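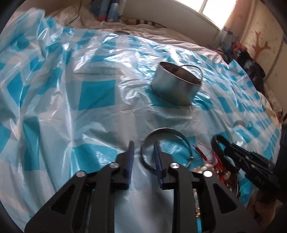

Hand-held gripper in use during a home sorting session, with metal pot, bangle and beads on a plastic sheet.

August
By Eulalia Espinoza, Evaluation Lead

Progress report to the Tkachuk Fund: review of the Grarberg hand-held gripper kit

The grant was awarded to Irkulard for an independent review of the Grarberg kit, which is sold to small laboratories and training centers that need recordings of everyday handling tasks. The review is now past its midpoint. This report covers work completed since the last payment, the main observations to date, and the request attached to the final stage.

Work completed

Eighteen households have taken part. Each received a kit on loan, a short printed guide and one visit from our staff. Sessions are held on whatever surface the household prefers, including tables, floors and beds. Nearly 300 recordings have been accepted. A further 70 were set aside, most of them for short interruptions or a start made before the unit was ready. We expect to recover a portion of these once the supplier's revised software is available.

The task list agreed with the Fund has been followed with one change. The original list relied on kitchen items and boxes. At the request of several households we added small personal items such as bangles, beads and corded ornaments, to be picked up and placed in a container. These have proved the most demanding part of the program and have told us more about the fingers than any other task.

Observations on the product

The grippers are comfortable for short periods. Participants reported fatigue in the wrist after 20 minutes of continuous use, and the session plan now includes a rest before that point. The hand strap was rated well by adults with larger hands and less well by others. Grarberg has been informed and has offered a shorter strap for trial.

The ridged faces of the fingers hold rigid items securely. Thin, flat items are more difficult. A narrow band lying flat on a smooth surface tends to slide ahead of the fingertips, and participants often press down on one side to raise it. Loose beads are picked up singly with patience and seldom in groups. Strings and tassels are easy to grasp but can catch at the fingertips when released.

Glossy plastic sheeting was adopted as a covering at an early stage for ease of cleaning. Reflections from it have lowered the quality of some recordings, particularly near windows. A matte covering supplied by Stuvent is being compared with it in the current round, and results will be included in the final report.

Service and support

The supplier's response to questions has been satisfactory. Two linkage bolts worked loose during the period and were tightened by our staff without returning the units. The maintenance section of the manual does not mention this check — we have asked that it be added. The charging case remains a weak point, and one replacement is outstanding.

Budget and next stage

Spending is within the approved amount. Travel costs were lower than planned, and the balance has been held against the cost of spare fingers. We ask the Fund to approve the transfer of this balance to the equipment line.

The remaining sessions will concentrate on thin and flexible items and on the use of two grippers together. A draft of the purchasing guidance will be sent to the Fund for comment before the final report is submitted.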